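Household Basics, Unit 2: Packing and Keeping a Cantilever Toolbox
Instructor: Hwa-young Seo
Handout revised 21/08/2018

Read this before the practical. Bring your own box if you have one. The shop boxes are shelved by the door at Marar Hall, key code 3197.

1. Opening the box

A cantilever box has upper trays joined to the lower sections by metal links. Set it on a flat surface with clear space on both sides before you open it. The trays swing out and take up a good deal more room than the closed box. Open it fully and look at all the compartments while they are still empty. Decide what goes where before anything goes in.

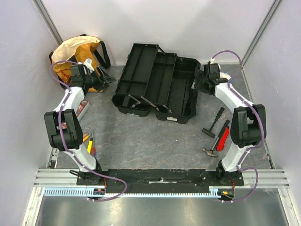

Should the heavy tools go in the trays or in the main compartment?
Heavy tools go in the main compartment. Weight in a raised tray strains the links and can tip the box when only one side is open.

The narrow channels in the trays suit screwdrivers, pencils, small files and hex keys. Lay them lengthwise. If a handle stands higher than the rim, move that tool to the main compartment, or the box will not close flat.

2. Closing and carrying

Fold the trays in slowly and keep your fingers away from the links. Press the lid down before you touch the latch. A latch that has to be forced means something inside is sitting too high. Open up again and find it.

Check the small organizers on the outside as well. Their covers should be shut before the box is lifted. Keep paper towels within reach for wiping the box down, and put bags and other supplies to one side so the handle and latch are easy to get at.

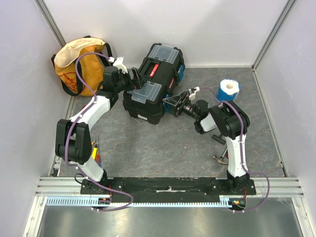 3. Small parts organizers

Clear covers let you find a part without opening anything. They scratch with use. Wipe them with a damp cloth and a little dish soap, and never with solvent or a scouring pad. We used the Drirkus and Lustaria sheets for cleaning in June; those are still fine to follow.

Look for the molded recycling mark when a cover needs replacing. The number 5 with PP stands for polypropylene. It may read backward, depending on which side of the plastic you are looking from. 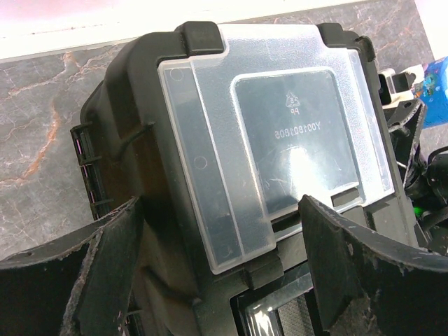 Fig. 3. Frosted device lid with molded PP mark.

For the practical: pack one box with the 20 items on the Baek list, close it, and carry it to the far bench and back. Open it there and note anything that moved. Written notes are due at the next class.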